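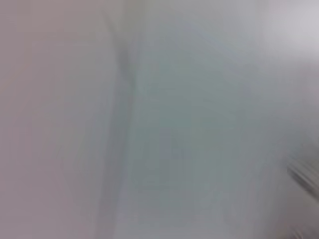
タオルのたたみ方、ひと冬ぶんの試行錯誤

こんにちは、「Ulia通信」の暮らしコーナーです。今回はタオルの話だけで最後まで行きます(行けるのか?と思いながら書き始めています)。

きっかけは去年の12月の大掃除でした。洗面所の棚を全部空にしてみたら、奥のほうから、いつ買ったのか思い出せないタオルが次から次へと出てきたんです。Hernmontのロゴ入りの粗品タオルとか、端っこがほつれたバスタオルとか、子どもの頃のプール用まで!で、それを棚に戻そうとしたら、まあ入らない。出す前はちゃんと入っていたのに。

原因はたたみ方でした。四つ折りのもの、三つ折りのもの、丸めてあるもの、そのときの気分でやっていたので、幅がバラバラだったんですね。そこから春先まで、いろんなたたみ方を順番に試してきました。

最初にやったのは、奥行きを測ること。うちの棚は浅めなので、長いほうを先に半分にして、それから三つにする形に落ち着きました。これで輪のほうを手前に向けると、棚の前面がすっきりして、取るときにも一枚だけスッと抜けます。端が手前にあると、一枚引くたびに隣がずるずるついてくるんですよね。あれが地味に嫌でした。

次に試したのがロール巻き。見た目はかわいいし、かごに立てて入れるとお店みたいで、しばらくうっとり眺めていました。でも厚手のタオルだと太巻きみたいになってしまって、結局かごに入る枚数が減るんです。いまは薄手のフェイスタオルだけロールにしています。

それから、たたむ場所。前はソファに座って膝の上でたたんでいたのですが、これだとどうしても角がずれます。平らなテーブルに一度きちんと広げて、手のひらで中心から外へなでて、それから折る。たったそれだけなのに、仕上がりがぜんぜん違いました。面倒そうに聞こえるかもしれませんが、膝の上で二回やり直すより早いです。 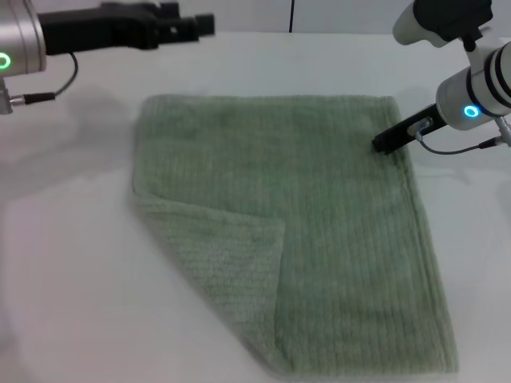

角から折るやり方も好きで、ときどきやります。片方の角を内側に三角に倒して、そこから縦に細く巻いていくと、端がきゅっと締まってほどけにくいんです。旅行かばんに詰めるときはだいたいこれ。ただ、三角が大きすぎると巻き終わりがもたつくので、そのあたりはお手元のタオルで加減してみてください。

畝のような縦の織り目があるタオルは、折り線の目安になってくれるので練習にぴったりです。目に沿って折ればまっすぐ、目からずれたらすぐわかる。逆にふかふかの無地のものは、どこを折っているのか途中で見失いがちで、私はいまだに苦手です。

あと、縁の縫い目のところは生地が厚いので、そこ同士が重なると積んだときに片側だけ高くなります。山が傾いてくるのはたいていこれが原因でした。私は一枚おきに向きを変えて積んでいます。それでも五枚を超えると怪しくなってくるので、うちでは四枚でひと山。

買い足しについてもよく聞かれるので少しだけ。予算は一枚2,000円まで、バスタオルだけは3,000円まで、と決めました。先日はBerishaの売り場でくすんだ緑のものを見つけて、かなり迷ったのですが、棚がもういっぱいだったのでその日は我慢。えらい!(次に行ったらたぶん買います)

古いタオルは半分に切って、台所の油ふきと窓ふきに回しています。切りっぱなしだと糸くずが出るので、気になる方は端をざっと縫っておくと安心です。私は縫わずにそのまま使って、汚れたら処分してしまいます。

前回の「ふきんの煮洗い」には、たくさんのおたよりをありがとうございました。においが戻ってしまうという声が多かったので、次回はタオルと合わせて、干し方のことを書くつもりです。Brulomiaの物干しハンガーを使ってみたので、その感想も一緒に。

みなさんのおうちのたたみ方も、ぜひ教えてください。このメールにそのまま返信していただければ届きます。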